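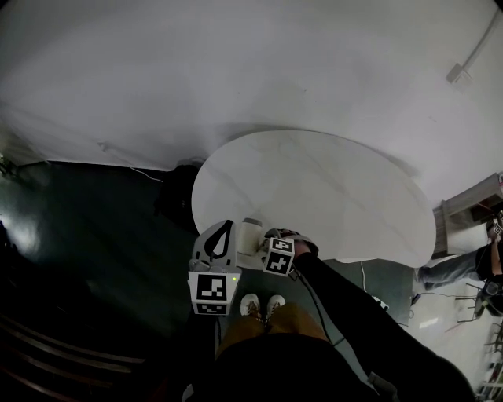 Mesa oval branca com veios cinza, parede branca ao fundo

Como tirar mancha de café de mesa branca com veios?

Comprei uma mesa oval de segunda mão em Tapia e o vendedor não soube dizer se o tampo é mármore ou imitação. Ficou uma marca redonda de xícara que não sai com detergente neutro. Já passei pano úmido e álcool, sem resultado. Alguém sabe o que usar sem estragar? A mancha tem 6 cm e está lá desde fevereiro.

Senad Papadopoulos
8/25/18

Musyoka Lyimo
Primeiro descubra o material. Pingue uma gota de água num canto escondido, de preferência por baixo, e espere 20 minutos. Se escurecer, é pedra porosa sem selador. Se a gota ficar igual, pode ser laminado ou pedra selada.
Para pedra: misture bicarbonato com água até virar pasta, cubra a mancha, ponha filme plástico por cima e deixe até o dia seguinte. Retire com espátula de plástico e pano úmido. Às vezes precisa repetir. Não use vinagre nem limão - o ácido tira o brilho do mármore e depois só polindo.
Para laminado, a mesma pasta por poucos minutos, sem esfregar com força.

marta_ondville
Eu usei água sanitária na minha e saiu, mas ficou um pouco fosca no lugar.

Zé do Polimento
Se for mármore e a marca estiver áspera no dedo, já não é mancha, é corrosão. Aí pasta não resolve. Paguei 300 num polimento em Ondville e ficou bom. Depois passe selador uma vez por ano e use porta-copos.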